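Skokinwood Tabletop Paint, Low Sheen, 1 L

Water-based paint for desks, benches, side tables and shelves. Dries to a hard, low-sheen finish that can be wiped down with a damp cloth. Made by Skokinwood and sold in 12 stock colours, with tinting available at the counter.

Product code: 2451
Size: 1,000 mL
Coverage: 12 square metres per litre, per coat
Clean-up: water

Suits bare timber, MDF, primed metal and most old enamel once it has been sanded. It is not for floors, and it is not for outdoor use. For outdoor furniture see Bustis Deck & Chair, code 2953.

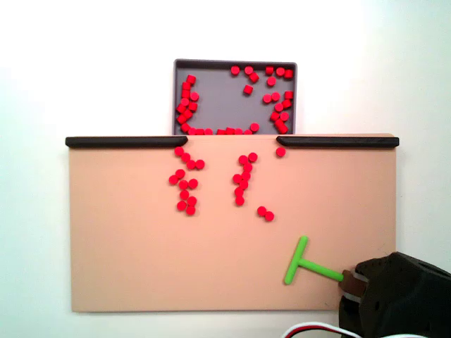

Sand glossy surfaces with 180 grit and wipe off the dust. Bare MDF needs one coat of Hinia Sealer on the faces and two on the cut edges. Stir the tin well, right to the bottom -- the flattening agent settles. Apply two coats with a short-nap roller and leave four hours between them. The table can be used lightly the next day, but keep mugs, lamps and anything with rubber feet off it for two weeks.

Does it yellow? The whites and greys hold their colour well indoors. We don't recommend the clear version over white.

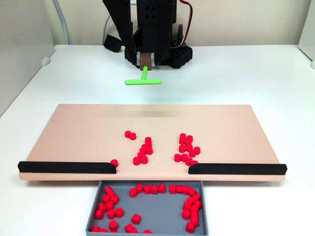
Lappalainen wrote in to say the two-week wait is no joke, after a keyboard left on a freshly painted desk for one night took four small circles of paint off with it. The rest of the top came up very well, and a second tin has since gone on the hallway shelves.

For marks like those, let the paint cure fully, sand the spot back with 240 grit and touch up with a small foam roller. A brush will leave a visible patch in the darker colours.

Also available in 4 L (4,000 mL) for larger jobs. Tinted tins can't be returned, so please try a sample pot first. Orders placed before 2 pm leave the warehouse the same day.
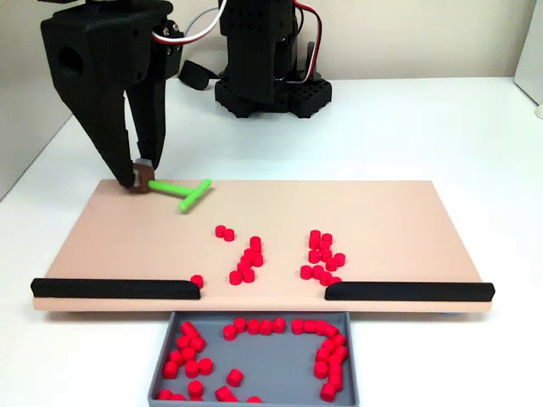

Pale board on a white tabletop.

Goes with: Hinia Sealer 500 mL, foam roller kit, 180 and 240 grit sanding sheets.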